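# Chapter 4: Working in Simulation Before the Bench
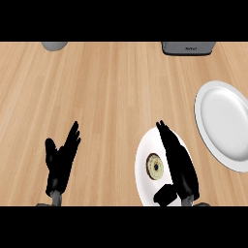

The Skirkham course sets its first manipulation task in simulation, and no student is given bench time until that task has been attempted and written up. The exercises in this chapter use the Rostico scene set, which contains a plank-topped table, some tableware and a two-handed robot. In the starting view the robot's hands reach in from the near side. The right hand is held over a white plate with an iced donut on it, and a second plate, further to the right, is empty. A narrow strip of plate separates the donut from the hand. The student should note that gap, as an early mistake in most project reports is to treat a hand that is near an object as a hand that has hold of it.

## 4.1 The task

The term project asks each pair of students to move one item from one plate to another. The work is divided into four stages: approach, grasp, transfer and release. Each stage has its own start and end condition, and these must be written down before any code is run. A condition such as "the hand is close enough" will not be accepted. It must be stated as a distance, a contact or a joint position that the simulator can report.

A trial that runs beyond 2000 simulation steps is stopped and recorded as a failure. The approach stage may use at most 1000 of these. Pairs are expected to submit 40 trials, including the failed ones, with the starting positions used for each.

## 4.2 Keeping the log

The log format was drawn up by Ognjen Lazarević for the first year of the course and has changed little. Each entry gives the trial number, the starting positions, the stage reached and the cause of any stop. Entries are made in order and are not edited afterwards. Corrections go on a new line with a reference to the old one.

Students using the Dereteo controller should record its version number at the head of the log. Results from different versions must not be placed in the same table.

## 4.3 Viewpoint and overlap

When a hand passes over an object, part of that object is hidden from the camera. Section 4.4 deals with estimating the position of an object from the part that remains in view, and begins with the case of a circular plate seen at an angle.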